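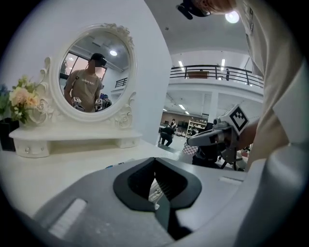 Days Out & Visits

Vedbridge Furniture Works open day, March 2023

I have been meaning to get to the open day at Vedbridge ever since my aunt bought one of their dressers, and this year I finally put it on the calendar and went. It's 60 miles from us, so I set off early with a flask of coffee and still managed to miss the first tour – the turn after the gas station is very easy to drive past!

The second tour was led by Mirta Gallardo, who has been in the finishing shop for 20 years and talks about paint the way some people talk about their grandchildren. White is the hardest color of all, she told us, as every speck of dust shows up in it, and they sweep the floor twice before anybody opens a can. We watched a whole row of bedroom pieces getting their top coat through a long window, and I could have stayed there until lunch.

After that came the drawer room, which I loved more than I expected to. They make 3,000 drawers in a good month, and every one gets pulled out and pushed back in by hand before it leaves. They let us try a few (mine stuck, and a very nice young man took it away for sanding). The small ones for vanities are the fussiest, apparently, and I believe it, having fought with the ones at home for years.

Lunch was soup and a roll in the canteen, 2 dollars, very good soup. I sat with Eirlys Wogan, who had come for the seconds sale and had her eye on a mirror with a chipped corner. She got it, too – I helped her carry it to the car.

I came home with a bag of spare knobs and a catalog. Parking is free but fills up, and the restrooms are across the yard, so bring a coat. The next open day is in January, and they take names at the front desk.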